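Skitia Bench Rules Pack: review

Posted Thursday, July 8, 2021

We bought the Skitia Bench Rules Pack in February, after our second arm went in at the Drirkotthorpe workshop and the old single-page safety notice stopped making sense. The pack is sold by Coltine as a set of working rules for small two-armed benches: a ring binder, a wall sheet, a roll of floor tape, 80 printed tags and a log book with 429 numbered pages. It's aimed at teaching rooms and small labs. I've used it long enough now to have an opinion on most of it.

First, what it isn't. The binder is a set of good practice rules written in everyday language. It doesn't replace a proper risk assessment, and it says so on the first page. If you have a large industrial arm behind a fence, you need something else. If you have two light arms on a table and people walking up to that table all day to put things down and take them away, it's a fair fit.

The binder has four parts: before power, setting out, running, and putting away. Each rule is one or two lines with a short note under it. The notes are the best part of the pack. They say what goes wrong when the rule is skipped, in plain terms, and they don't try to frighten anyone. The running section is the shortest, and I think that's right. Most of our trouble has come from what was done before anyone pressed start.

Before power covers the emergency stop, the speed limit, the mounting bolts and the reach of each arm. You are asked to test the stop at the start of every session and write the result in the log. We did this already, though not every time and not in writing. The reach check was new to us. You move each arm slowly through its full swing with the other one parked, then mark on the table edge where the two overlap. The rule is that hands stay out of the overlap whenever either arm is live, even if only one is meant to move. Two of our regular users had been leaning in on the idle side, so it was worth having in print.
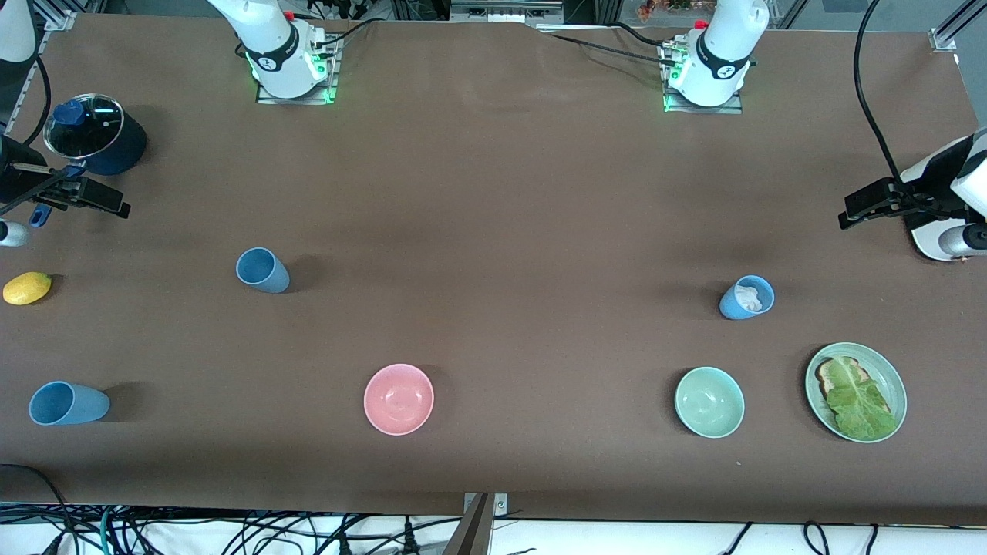
Setting out is the longest part of the binder and the one I would pay for on its own. It starts with the task sheet, where you write down every object, where it begins and which way up it is. The rule on orientation is strict. "Cup, left" won't do, and you have to say whether it is standing or lying down and which way the mouth points. On a kitchen table layout like ours, with one blue cup upright and two on their sides, that makes the difference between a run you can repeat and one you can't. The same section tells you to record what is inside a container, so the tissue in the upright cup gets its own line. Lids are listed apart from pots, and food is listed apart from the plate it sits on, which means toast and lettuce take two entries. It feels fussy for the first week. After that it takes a couple of minutes, and you can hand the sheet to somebody else and get the same table back.

There is also a rule about real food, which I haven't seen elsewhere. Anything edible that has been on the bench is treated as waste, goes in a marked bin at the end of the session and is never put back in a shared fridge. Glass is allowed only if the task needs it, and has to be checked for chips before each session. Both are sensible and neither costs anything to follow.

The cable rules are where I part company with the authors a little. They want every lead tied, tagged at both ends and lifted off the floor. Tagging at both ends is good practice and the printed tags are tough enough. Lifting everything is harder. With cables in a tangle on the floor under the near edge, you are looking at most of a day to unplug, sort and route them, and the binder has nothing on how to do it in stages. My own view is that the walking side should come first and the rest can wait for a planned shutdown. A half page on that would have helped. The tag count is also mean. A two-armed bench with a computer, a network switch and a few sensors will get through the lot.

The wall sheet is a cut-down version of the binder. The type is large enough to read from the far side of the bench and the surface wipes clean. I'd have liked a blank space for local rules. We have a couple of our own and had to put them on a separate card next to it.

The log book is dull and does its job. Each page has room for the date, the names of those present, the stop test, the task sheet number and anything odd that happened. Huiling Luo, who runs our evening sessions, asked for a column for changes to speed settings, and we now rule one in by hand. Pages are numbered and stitched, so one can't go missing without it showing.

The floor tape is poor. It lifted at the corners within a fortnight on our floor, and we've replaced it with Rizk tape, which is thicker and has stayed down. I wouldn't count the tape as part of the value.

Putting away is two pages. Park the arms, drop the power, clear the table, then sign. The one I'd single out is that nothing may be left held in a gripper overnight. It had never come up with us until we read it, and then we found we'd been doing it fairly often.

Support was fine. I wrote to Coltine asking whether the rules could be copied for visitors and had a clear yes the next day, as long as the cover page goes with them. The part number for the full pack is 2123. The binder can be bought alone as 2000, and that's what I would order, along with a spare set of tags and whatever floor tape you already trust.

Four out of five for the binder, three for the pack as a whole.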